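How to Check a New Memory Card Before You Trust It

I love a fresh memory card. There's something great about all that empty space! But I've learned to spend an evening testing every card before it goes anywhere near a job, and once you've done it a couple of times it's easy (and kind of fun, if you like watching progress bars).

You'll need a card reader you already know is good, a computer with some free time, and a test program that fills the card and reads everything back. I use F3 on my Linux box, and H2testw does the same thing on Windows. Both are free.

Step 1: Write down what you've got

Before you plug anything in, note the capacity, the speed class and the serial number if there is one. I keep mine in a plain spreadsheet that Kirsty Gunn set up for me, one row per card. She also got me to put a number on each card with a paint pen. Mine go up to 100 now, so that was excellent advice!

Step 2: Look at the reported size

Put the card in the reader and check the capacity your computer shows. A 64 GB card usually comes up as something like 59 GB, and that's fine, the computer is just counting in bigger units. If it shows a lot less, stop and try another reader first.

Keep in mind that a fake card can report any size it likes. The number on the screen tells you very little until the card has been filled to the end. 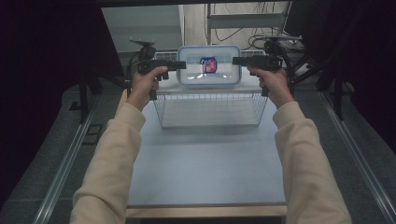 Step 3: Fill the card completely

Copy off anything you want to keep, format the card, then start the write test and let it use every bit of free space. With F3 the command is f3write followed by the path to the card. Go make dinner. A slow card can take hours, and my laptop likes to go to sleep halfway through, so turn that off first.

Step 4: Read it all back

Now run f3read on the same path. What you want is zero corrupted sectors, zero changed and zero overwritten. I had one card lose 707 sectors on its very first read, and the seller swapped it within the week once I sent the log.

If you do get errors, clean the contacts, switch readers and run both halves again. Errors in the same stretch both times mean the card goes back.

Step 5: Format it in the device

Always do the last format in the camera or recorder that will be using the card. It sets up the folders the way that device wants them, and it's over in seconds.

Step 6: Save the log

Add the date and the average write speed to your spreadsheet and keep the log file next to it. I rerun the whole test every October, and it's so satisfying to see an old card still hitting the speed it had on day one. My oldest is 11 years old and still passes!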